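Home Automation Forum > General Talk > Can a machine do laundry yet?

Harsh Kanaujia
March 21, 2018
Posts: 580

Good evening to all. I want to open again the question from February, because that thread was closed before I could answer. Some members wrote that in two years we will have a machine at home that folds and puts away the clothes. I work with packing lines at Privholm and I do not believe it. A packing line is easy, every box is the same box. In a bedroom no two things are lying the same way.

Please look at small dark clothes on a bed. For me it is the most difficult case in the whole house.
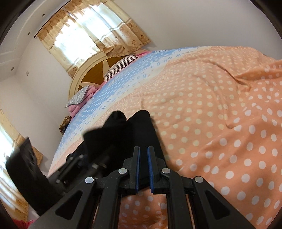
Two black pieces on the polka-dot sheet, just past the fingers.

The left one is crumpled and has a shape like a sock. The other one is narrower and stands up more. Now tell me, where is the opening? Where is the heel, if there is a heel? I look with my own eyes and I am not sure. A person takes it in the hand, shakes it one time and knows. The machine must decide before it touches.

adden_lathe
Posts: 1744

You choose a hard case and then say everything is hard. Picking up is solved well enough for me. Two padded fingers close on cloth, they lift it, they drop it in a basket. It doesn't need to know where the heel is. If I had only this - clothes from bed to basket - I would pay for it tomorrow.

Harsh Kanaujia
Posts: 581

To pick up, yes, I agree with you. But then the basket is full and I still have to sort it. I wrote "folds and puts away".

noguchi_fan
Posts: 60

My experience from a shop floor, not from a house. We tried a gripper for cleaning rags in Grorncombe. Flat rag on a steel table, very good. Rag in a pile, it took two or three together, and sometimes it took nothing and went to the bin with empty fingers, very proud. On a soft bed I think it is worse. If the fingers come too low they will pinch the sheet also.

adden_lathe
Posts: 1745

How many times did it fail?

noguchi_fan
Posts: 60

On the last day we kept notes, 11 misses before lunch. After lunch the foreman sent it back to the flat table. I don't know how many picks in total, sorry, so it is not a real percentage.

mirel_k
Posts: 11

Hello, I am new. May I disagree with both? The problem for me is the price and the time. I can clear my bed in one minute. If the machine needs 20 minutes but I am at work, it is the same for me, it can be slow. But it must not need me to stand next to it and help. My vacuum robot already calls me at the office because it ate a cable.

Harsh Kanaujia
Posts: 582

Welcome Mirel. Slow is okay, I accept this. But who puts the pillows back and makes the sheet smooth? If it only takes the clothes and leaves the wrinkles, my wife will say the bed is not made, and she will be right.

adden_lathe
Posts: 1746

Making the bed is a different job, please don't add jobs in the middle of the discussion. I stay with my opinion: clothes to basket, possible now. Folding shirts, maybe in five years. Pairing black socks, I don't manage it myself.

mirel_k
Posts: 12

Then I wait for the basket one. Does somebody know if it can work on carpet too, or only from the bed? My son leaves everything on the floor.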